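Ticket 3400 - Practice market, produce stands
Opened by: Dulce Contreras
Assigned to: Estrella Serrano
Status: Open, waiting on parts

Issue 1: Cabbages sliding in the lowest tray

First off, we love these stands! The slotted end panels look great and the black metal legs are solid. My one gripe is the slope. The napa cabbages creep down to the front lip during a session and pile up there. I tried shelf liner from Wurkdale under the front row and it helped a lot.
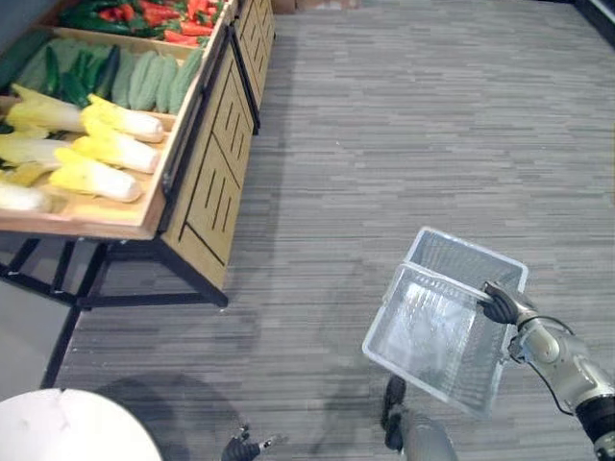 Napa cabbages in the lowest tray, cucumbers and peppers behind.

Estrella, 2:00 pm: Great idea with the liner. Please do the whole tray and tell me how it holds up. I can send 42 grip pads too.

Issue 2: Knitwear catching on the trays

Azucena snagged a cardigan reaching over the side panel. Fine ribbed knits worry me most, and big loose sleeves like the charcoal ones are the first to brush the rim. I ran a sock over every edge and found two rough spots, both near a corner. Sanding block is on my desk, can't wait to try it.

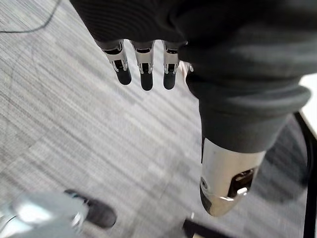

Issue 3: Vegetables in the wrong bins

Stray carrots keep getting in with the sweet potatoes, and the carrot bin has long green things all through the back. The colors are so good that I hate to tidy it - but the sorting activity needs a clean start. Could we get bin labels from Trumolora?

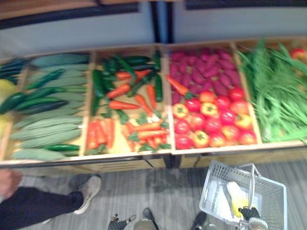
Long display, with one carrot over on the sweet potatoes.

Estrella, 4:00 pm: Labels ordered. Leaving this open until they arrive in January.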